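The Robot That Squeezed Too Hard

Print this page | E-mail to a friend

Robots can be amazing at picking things up. But have you ever wondered how they know when to stop squeezing? At the Geltovham workshop, one robot got it badly wrong – and what the team learned is really cool!

The robot's hand is called a gripper. It has two fingers that close around things. Inside the wrist is a sensor, a bit like the feeling in your own fingertips. It tells the robot, "Okay, that's tight enough!"

One morning in September, a wire to that sensor came loose. The robot felt nothing at all, so it kept on squeezing. CRACK went a plastic lid! It reached for another lid and did it again, and by the time somebody hit the big red stop button, 13 lids were in pieces.

Now new moves get tried inside a computer first, where a cracked lid costs nothing and you can have another go straight away. The two dark grey fingers face each other across a white plate with a big round shape on it.

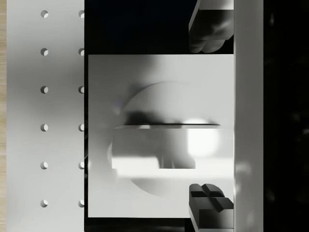 Kwadwo Aryee wanted to know why the robot didn't just look at the broken lids and stop. Great question! This robot had a camera, but its program only used it to find the next lid. It had never been told what "broken" meant.

The new program has a rule for that. If the sensor goes quiet, the fingers freeze and a light flashes until a grown-up checks the wires.

Share (18) | Comments (2)

Related
Why do robots need a stop button?
How your fingertips feel things
Build a gripper from paddle-pop sticks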